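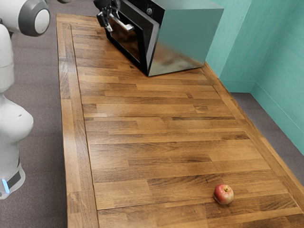 Estela Godoy replied to me that the 177 bus is empty all winter, so why should the town keep paying for it? I want to answer her properly, and it needs more than one post.

Threads > Local life > Transport
Latest Saved Topics Log in
Print this page | E-mail this page

2021-02-09

1/ I have lived in Fladach for six years and I do not drive. The 177 goes from here to Hovland and back, with 30 stops between. For me it is the way to work, to the doctor and to any shop bigger than our bakery.

2/ Estela is right that the evening bus is often quiet. I have been alone in it myself, with the driver listening to football. But the one at 6:40 in the morning is a different story. The people from the Prelladent factory take it, and in January many of them were standing.

3/ The new plan keeps the morning bus and cuts everything after seven in the evening. It sounds reasonable until you think how a shift works. If you go to Hovland in the morning and finish at eight, you need a way home too.

4/ When I asked at the ticket office, they told me very kindly to use the 563. I know the 563. It stops at the Grolia supermarket and then takes the main road, so the last part to Fladach you walk. There is no sidewalk after the bridge.

5/ My neighbor drove me three times last month. She would do it every day if I asked, and this is exactly why I do not like to ask. I think people with a car do not know this feeling – you are always somebody's favor.

6/ Also the price. A taxi from Hovland at night costs more than I earn in two hours. My monthly pass costs the same with or without the evening buses, I checked.

7/ I do not say that the big bus must run half empty. A smaller one would be fine. In the town where I grew up there was a minibus you had to call before six o'clock, and my grandmother used it for everything, even for visiting her hens at my uncle's.

8/ There is a petition on paper in the bakery. Yesterday it had 299 names. You can sign also if you live in Hovland, it does not matter which end of the line.

9/ Estela, thank you for asking politely. If you ever come on the 6:40, I usually sit behind the second door.

10/ Small correction to post 4: the 563 does not run on Sundays.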